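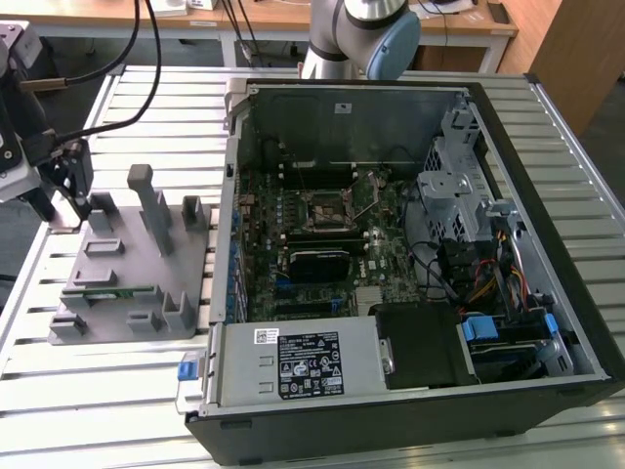
Zwischenbericht an die Förderstelle, Projekt »Gralis« - Begleitung werdender Eltern in Jestthorpe

Berichtszeitraum: Januar bis Juni
Verfasst von: Fadime Kaplan, Projektleitung

1. Stand der Dinge

Im Antrag stand, wir würden Schwangere und ihre Partner »niedrigschwellig erreichen«. Die Schwelle war dann eine Treppe mit 15 Stufen, und wer im achten Monat ist, hat dazu eine Meinung. Seit März treffen wir uns im Erdgeschoss. Die Teilnahme hat sich seither merklich erholt.

Angemeldet sind 73 Familien. Davon kommen die meisten regelmäßig, ein paar nur, wenn es Kuchen gibt, was wir in der Statistik nicht getrennt ausweisen. Die Gruppe für Eltern nach einer Fehlgeburt leitet Sanaa El Sherbiny. Sie ist klein und soll klein bleiben; Zahlen dazu möchten wir, wie besprochen, nicht berichten.

2. Kurse und Sprechstunden

Der Geburtsvorbereitungskurs läuft im zweiten Durchgang. Musyoka Urio hat den Väterabend übernommen, der laut Konzept »Raum für Rollenfragen« bietet und bisher vor allem Raum für Fragen zu Kindersitzen geboten hat. Gegen Ende wird es meist doch persönlich, gewöhnlich dann, wenn die Ersten schon die Jacke anhaben.

Die Hebammensprechstunde von Zerrin Sönmez ist ausgebucht. Die Warteliste umfasst 20 Namen, zwei davon haben inzwischen entbunden und stehen aus Anhänglichkeit weiter drauf.

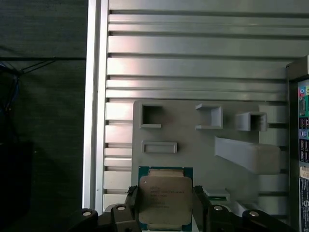

Intel-Xeon-Prozessor im Greifer

3. Was nicht geklappt hat

Der Namensworkshop. Geplant war ein heiterer Nachmittag über Vornamen in mehrsprachigen Familien, geworden sind es drei Stunden, zwei beleidigte Großmütter und ein Paar, das seither gar keinen Namen mehr hat. Melahat Coşkun möchte das Format überarbeiten und Großeltern künftig gesondert einladen.

Auch das Elterntagebuch wird kaum genutzt. Wir hatten die Hefte mit Leitfragen versehen (»Was macht Sie zu der Mutter, die Sie sind?«) und bekamen vor allem Einkaufslisten zurück. Die Leitfragen entfallen, die Hefte bleiben.
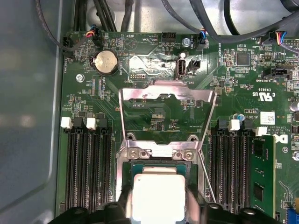
Prozessor über dem Sockel, Halterahmen aufgeklappt

4. Mittel

Von den Sachkosten sind 552 Euro nicht abgerufen. Sie waren für die Fahrt zum Fachtag in Geresdale vorgesehen, der verschoben wurde - zum zweiten Mal. Wir bitten um Umwidmung zugunsten der Kinderbetreuung während der Kurse. Stillkissen haben wir übrigens genug.

5. Nächste Schritte

Ab September beginnt die Gruppe für das erste Lebensjahr, vormittags um zehn, eine Uhrzeit, die von Kinderlosen vorgeschlagen wurde und noch einmal besprochen wird. Die Vereinbarung mit der Praxis Kılıçarslan liegt zur Unterschrift bereit. Den Verwendungsnachweis reichen wir mit dem Schlussbericht ein.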